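Gripper drops blue knit cloth about halfway up, grabs white sheets fine

Posted by Kukorov

We run one folding cell at Clevham, two-finger gripper, wrist camera, wood table. It picks thin white sheets all day. Give it blue knit cloth and it closes, lifts, and lets go with great confidence. I've raised the grip force twice.
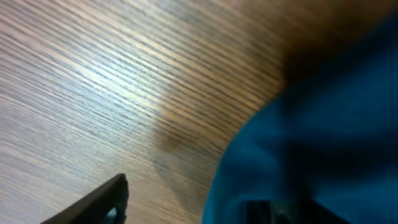 Fingers are the original set, 2,000 cycles or so past when I meant to look at them. Air or pads? I'd rather not buy both.

Coman

Put the force back where it was. Knit stretches, so squeezing harder just spits it out. Wipe the pads with alcohol and check them for a shine. Ours go slick at 800 cycles, so yours are probably mirrors. 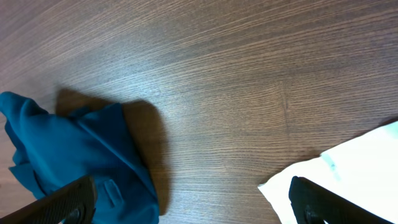 Then look at where it's closing. You want the fingers to come down on either side of a raised fold and pinch that. If they land on a flat bit they get fuzz and hope. Drop the approach height 10 mm at most, and go slowly unless you enjoy refinishing tables. 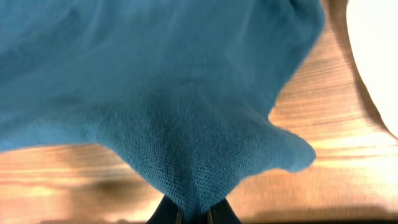 Last, cut the lift speed to 53 percent. Odd number, but 55 dropped things and I quit arguing with it.

Dona

Had the same thing, it was the camera. Did you restart it?

Also, if your picture is a smear when the arm moves, make it stop before it picks a grasp point. Ours was aiming from stuff like this.
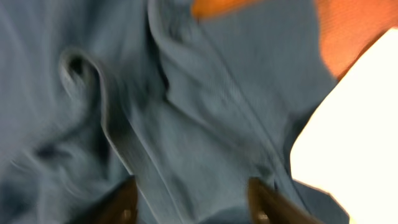
Wrist camera view, blue cloth, arm moving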